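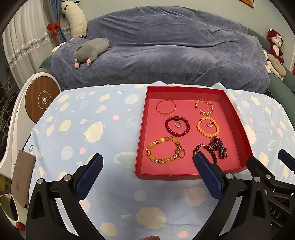

When do the new rules on nickel testing at Dallden market start? They apply from Friday, August 22, 2025, to every stall selling jewellery, watches or belts.

Uslow District Council approved the change in April after a review of its trading conditions. Stallholders must now hold a test record for each line of metal goods meant for prolonged contact with the skin. The record has to name the supplier, give the batch reference and state the nickel release result. A supplier's invoice is not accepted in its place.

The review covered 1,035 items taken from stalls and small shops across the district. Each was given a swab test first, and those that reacted were sent to a laboratory for measurement of nickel release. Plated clasps, ear posts and jump rings made up most of the laboratory failures. Glass, wood and stone beads were excluded from the sample unless strung on metal wire.

Swab tests show that nickel is present at the surface but do not measure how much is released in wear. A positive swab will therefore lead to a laboratory test and will not count as a breach. Stallholders have 10 working days to produce a record when an officer asks for one, and goods under query must be taken off sale in the meantime. 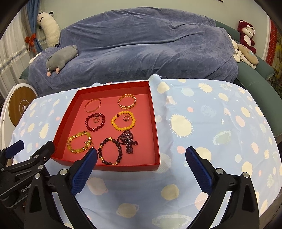
Second-hand pieces are treated separately. Sellers who cannot trace a batch may use a swab test of their own, provided the date and outcome are written on the stock sheet. Sheets must be kept for nine months.

Laboratory work will be carried out by Gisteck under a contract that runs for two years. The council pays for the first test on any line, and the trader pays for retests.

Shuk-fan Wu, who trades at Dallden under the name Tse, said the paperwork was manageable for new stock. "The old stock is harder. I have clasps bought by weight, and there was never a batch number on the bag," she said.

Stall licences come up for renewal in seven months, when records will be checked as part of the application.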